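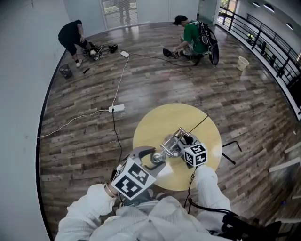 Spent the morning at Fallbridge station because they were putting a name on a railcar. I have been riding this line long enough to have my own names for most of them. Thread, as I'm on the slow one home and it has no heat.

---

The railcar is now the Szalai, after the man who ran the Fallbridge signal box for most of his working life. Good choice. He once held a freight train so my aunt could get across with a stroller, and then yelled at her for it.

---

Ceremony set for 10:15 so people could come in on the 9:48 from Nister. The 9:48 from Nister was late. The band played the one song it had ready, then played it slower.

---

Csenge Boros from the railroad gave the speech. Decent speech! Short, and she got the signal box on the correct side of the tracks, unlike the leaflet.

She said the refurbished cars will carry up to 200 passengers. I have been on this line with that many people and a tuba. It can be done. I wouldn't put it in a speech.

---

The curtain over the nameplate was on a cord and the cord was on a hook and the hook was painted shut. Jagadeesh Gounder got it off with his house key. Big cheer, bigger than the one for the plate.

---

The plate itself is lovely. Cast, dark red background, raised letters. They've put it low down by the second door, so once the train is at a platform you can read the top half of it. From most angles we have named a train "Sza".

---

Free rides afterward to Pumska and back. 90 seats, tickets handed out from a cookie tin, and the line went past the bike racks. I got one by standing behind Karthikeyan Pillai, who is tall and gets noticed.

---

Ride report, for those who care (hi, both of you):

New seats are firmer. Windows open again, but only the top part. The old rattle between the tunnel and the Pumska curve is still there, same pitch. I would have missed it.

---

Top speed on the way out felt like a brisk tractor. There's still a slow order on the bridge, and the driver told us over the speaker that it was put on in September and comes off "when it comes off."

---

Pumska has had its platform 3 sign repainted. Pumska has two platforms. I asked, and the man with the broom said the other one was planned.

---

Sumathi Sastry asked Boros about the evening train, the one they cut. The answer was that it is under review. It was under review at the last one of these too, when they named the snowplow.

---

– and before anyone replies, yes, they named the snowplow. No, I won't say what. It's on the side in very large letters, you can go look.

---

@ whoever asked: the Szalai runs the weekday mornings starting next week, 4 round trips, plus the school one. Weekends you still get the old green car with the door you have to lift.

---

Ashwin Poduval says the lifting door is a matter of technique. Ashwin has been stuck behind that door twice that I know of, once past his stop.

---

Now sitting outside Nister waiting for a platform. We can see the platform. There is nothing at it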